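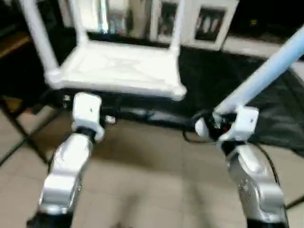 Figure 8.1 A white frame with a flat platform and tubular upright legs. The underside of the platform has recessed ribbing.

Chapter 8
Why Shape Matters: Stiffness in Everyday Things

Take a sheet of writing paper and hold it out by one short end. It droops, of course, and if you set even a pencil on the far end it will slide to the floor. Now fold the same sheet back and forth into narrow pleats, like a paper fan, and try again. You have added nothing to it, and yet it will hold the pencil and perhaps a friend or two of the pencil besides!

That little experiment is really the whole of this chapter, and we will come back to it more than once. In Chapter 7 we asked what things are made of, and how far a bar of steel or pine will stretch under a load of 900 newtons. Here we leave the material alone and ask how it is arranged — in ribs, in tubes, in folds and corners.

You will meet plenty of old friends along the way: shelves, ladders, egg cartons, the cardboard box your shoes came in. We will also spend some time with the Tarby footbridge, whose deck spans 32 meters and is a good deal thinner than most people expect when they first walk across it.

Before you read on, look over the list of terms below and mark any that are new to you. You will need a ruler, tape and 20 sheets of plain paper for the activities in Section 8.2.

Key terms
beam
bending
cross section
rib
span
stiffness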